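How to compare two sets of handheld grippers without wasting a whole afternoon

Notes from the Relliver bench, mostly for Jin-sol and whoever gets the next pair. Written fast, will tidy later.

You need: both gripper sets, the controller, calipers, a marker, a few containers of different stiffness. A scale if you have one. We put the Tultow jaws up against the Kaltine ones, same handles, same cables. Swap jaws only. If you change jaws and firmware on the same day you learn nothing, ask me how I know.

Step 1. Zero the jaws
Close both sides all the way by hand, power on, wait for the steady light. Then open and check the gap with calipers. Left and right should read the same. Ours were off the first time, left one had a burr on the stop. File it, redo.

Step 2. Route the cables
Outside of the hand, then down past the wrist. Leave a loop. Too tight and it tugs when you turn your palm up, and you will blame the gripper for it. Tape anything that can catch on a sleeve.

Step 3. Pick the start position
Mark the table with small tape corners so the part goes back to the same spot each time. Hands level, jaws open, pointing in at each other.

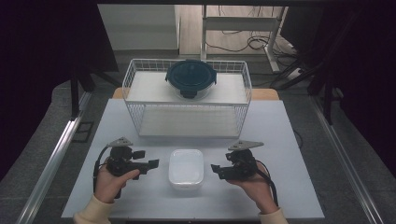

Step 4. Run the soft part first
Soft walls show up a bad jaw faster then anything. Squeeze too hard and they bow in, too light and the thing slides when you lift. Frosted plastic tub in the middle, one gripper coming in from each side, and leave the glass one with the dark lid up on the wire basket until you trust your grip. Come in straight. Touch both sides at once if you can, otherwise the first jaw just pushes the part into the second and your start position is gone.

Nine lifts with the Tultow set, nine with the Kaltine. Lift, hold, put down, let go. Write down slips and dents seperately. Don't fix your grip halfway through a lift, let it fail and log it.

Step 5. Swap hands
Same thing with left and right jaws traded. Dorottya is left handed and her numbers looked great on one set and awful on the other until we did this.

Step 6. Heavier part
Glass next. Ours is 711 grams with water in it, lid latched. Put a towel down. Lift only a little. If the jaw pads creep, stop, wipe the pads with alcohol, try again once. Still creeping = write it down as a fail and move on.

Step 7. Read the log
Pull the jaw width trace off the controller and look at the hold part only. Flat line is good. Sawtooth means the trigger is hunting, try gain at 6 and rerun. Slow drift means the pads are giving, new pads.

What we got: Kaltine better on soft stuff, fewer dents, trigger feels vague. Tultow holds the glass better but you have to be careful on the tub. Salamatu prefers Tultow for everything. I'd keep Kaltine on for anything thin walled.

Common problems
One side lags: check the plug at the controller end before you open the handle.
Jaws chatter when closed: stop screw loose, quarter turn.
Hand cramps: take a break, your last few lifts will be junk anyway.

Spare pads are in the drawer under the controller. Label them when you take some pls.

Vlasta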